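Acceptance

Bezawit Tesfamariam had written 1078 on the Friday sheet before she put the pen down. It was the trial number. The Flondus grippers had been assigned the cloth bag and the toothpaste, as had the Brandent pair in February.

"Left is fine," said Tsehay Mekonnen. "Right closes late."

"How late?"

"65 milliseconds. I can feel it in the handle."

Bezawit could not feel it in hers. She noted it under Operator Remarks, a column the report template did not import.
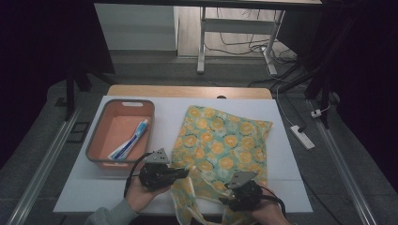

Flondus pair, cloth bag, two-handed hold.

They ran the bag 37 times. The Brandent pads had let go of the hem on three of theirs. Tsehay wanted the Flondus to do better, and she gripped accordingly, which invalidated the comparison under section 3.

"Pads?" asked Bezawit.

"Right one is fraying."

"Is that wear or damage?"

Tsehay held it over the fabric and thought about the form, where the two words led to different pages.
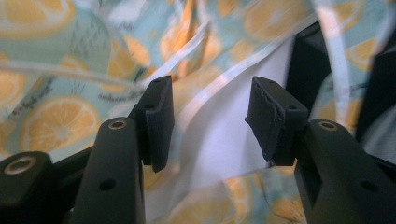
Finger pads, open. Facing on the right pad ragged at the edges.

"Wear," she said. Damage was four pages.

Bezawit wrote it down and called trial 1079.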